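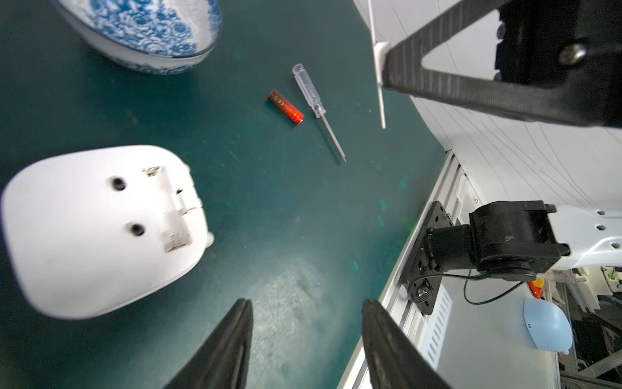 Figure 4. Red battery and blue-patterned bowl on a teal work surface.

12 Shares 3 Comments

4. Does the telephone screen find anyone new?

The case for telephone memory screening in primary care rests on one claim: that a short call to an older patient at home picks up trouble the doctor has missed. The Woltetti clinics adopted the Zendano call on that basis, and the first summary from the program, written by Kaufmann, reported it as a success. We are less sure. The summary counted every patient who scored below the cutoff as a finding. It did not ask how many of those patients already had a memory complaint in the chart, and it did not follow them to a diagnosis.

We went back to the full eligible list, which held 2872 patients across the Gernville sites. Of these, 890 finished the call. Over 1000 never picked up the phone at any attempt, and the rest declined, hung up partway through, or were reached through a relative who answered for them. Kaufmann's summary gives its results as a share of completed calls only. A reader who skims it could easily come away thinking the program had reached most of the people it was meant to reach.

Who is missing matters here. People with early memory loss are often the ones who let the phone ring, and people with poor hearing may do badly on a spoken word list for reasons that have little to do with memory. The call script has a hearing check at the start, but staff were allowed to skip it when the patient "sounded fine." The call logs do not record when it was skipped. We asked whether this could be recovered from the audio and were told the recordings had been erased on schedule.

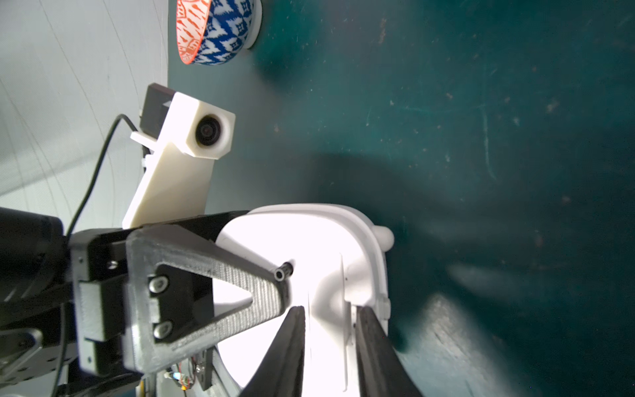
4.1 Chart review

We drew 500 charts at random from the completed calls. Jirayu Boonchu read each one without knowing the call score and marked any mention of memory, confusion, missed bills, getting lost, or a family member's worry in the two years before the call. A second reader went over a portion of them, and disagreements were settled by discussion. Most turned on vague phrases such as "a bit forgetful, age appropriate," which we ended up counting as a mention. Others might reasonably leave them out.

Among patients below the cutoff, an earlier mention was common. In many cases the doctor had written it down more than once and had done nothing further that we could find. For these patients the call told the clinic something it already had on file. One may argue that a score prompts action where a note does not -- and this is the argument the clinics now make -- but the charts give it weak support. After a low score the usual next step was a letter asking the patient to book a visit.

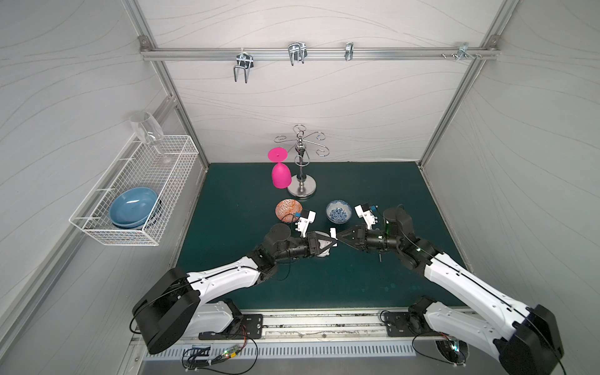
Whether the letters led to visits is hard to say. The scheduling system lists the visit type but gives no reason, so a memory visit and a blood pressure visit look the same. Some clinic managers told us they were confident that patients came in. They may be right. We found no record that would let us check, and confidence of this sort was also offered to us about the hearing check.

We also looked for harm, with limited success. A few charts describe patients who were upset by the call or who stopped driving on the strength of a score that was later judged normal in the office. There was no standard place to record such things, and a low count in a chart that never asks the question should comfort no one. 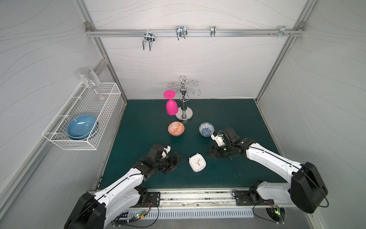 4.2 Limits of this analysis

Our review covers one group of clinics in one area, and its chart notes vary a good deal from doctor to doctor. We had no full memory workup to serve as a reference, so we cannot say how often the call was right or wrong. Our complaint is narrower. The published case for the program depends on a count of low scores, and a low score that repeats an old note, or that leads only to a letter, is a poor stand-in for benefit to a patient.

A fair test would have to compare clinics that use the call with clinics that simply act on what is already in the chart. Woltetti has said it will consider this for its next contract, due in July. We would like to see the outcome measures written down before then, including what will be done about people who do not answer.

Contact the authors | Copyright and permissions | Back to top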